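Osel Travel Wrap - Teal
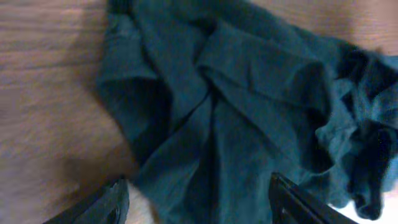
Osel wrap in Teal, on the bench at our Salinas shop

I started making the Osel for myself, because I am always cold on planes and I can't stand those scratchy little blankets. Mum borrowed the first one and I never got it back, so I made another, and then people at the market kept asking (and here we are!).

It's a big rectangle of brushed cotton knit, 134 cm long and 60 cm wide, with a plain turned hem. Wear it as a scarf, throw it over your knees, roll it up behind your neck on the bus - mine mostly lives in the bottom of my backpack.

The colour is a proper deep teal. I dye in small lots so yours might come out a touch greener or bluer than the last one I sold. If you want two that match, order them together and put a note at the checkout.

Washing: cold, gentle cycle, with other dark colours the first 2 times. Dry it in the shade. I've put mine in the dryer by mistake and it did shrink a bit, so please don't.

Also comes in Charcoal and Oatmeal. Rust is sold out and will be back in May.

Orders go out within 7 days. Pickup is free if you're local - ring the bell at the side door, Yamila or I will come down.

Customer note
"Bought one for my partner and ended up wearing it all through the ferry trip. Ordering a second." - Tadhg Foley

You might also like: Skidora beanie, Osel Mini for kids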